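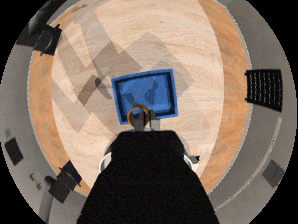
The blue tray on the round table.

My uncle Dezső Hegedűs taught me to oil a table when I was a boy, and I did it wrong for many years after. I used too much. Now I live in Sorley and I have my own kitchen table, bought second-hand on a Thursday, very dry and full of cup marks.

First I washed it with mild soap and let it rest for two days. Then I sanded by hand, always with the grain. It is slow work and my shoulder complained, but I like the smell.
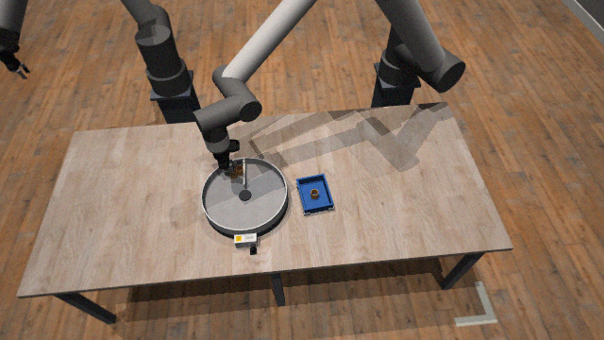
Which oil I use

I tried the one from Stoden, 700 ml in a tin. It is thin, so it goes into the wood easily. I put on three coats and wiped away the rest with an old shirt. Please dry your rags flat outside, they can catch fire if you leave them in a ball.

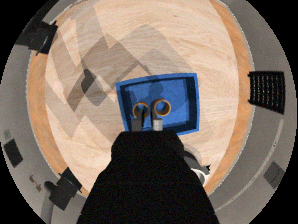
Pale wood in the middle, orange at the rim.

My wife wanted a darker colour. We discussed it over two dinners and she was not convinced by me, so the chairs will be dark and the table stays light.

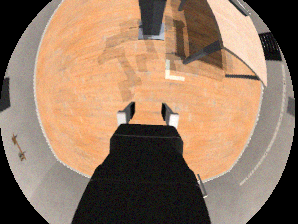

Warm orange wood with a streaky grain.

In December I will give it one more thin coat, before the family comes. If somebody knows a good way to remove old candle wax from a drawer, please write to me.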